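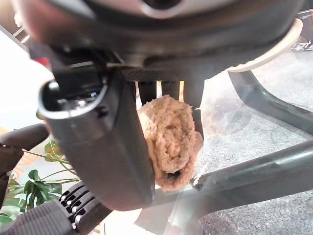 Acta de la reunión de marketing del Hotel Clarero, 5 de mayo de 2022. Asisten Jordan Lockwood (dirección comercial), Roy Oakley (reservas) y la agencia Memen. Se aprueba el acta anterior sin cambios. Memen presenta el borrador del boletín para clientes habituales. Oakley pide que la foto de cabecera, la de la pinza robótica gris con el tornillo a la vista, lleve encima el titular en blanco – el texto negro no se lee sobre un gris tan oscuro. Se acepta.

Tiempo de lectura: 2 minutos

1. Programa de fidelización. Hay 3145 socios inscritos. De ellos, 215 reservaron por la web propia en el último trimestre. Lockwood propone una tarifa de socio también para estancias de una noche. Aprobado.

2. Correo a empresas. El envío a Dundgate se aplaza a julio. Hartley sigue sin contestar; Oakley llamará otra vez.

3. Presupuesto. Se retiran los anuncios en prensa local durante cinco semanas – Memen no está de acuerdo y pide que conste.

Ruegos y preguntas: ninguno.

Última actualización: versión aprobada
Contacto | © Hotel Clarero | Volver arriba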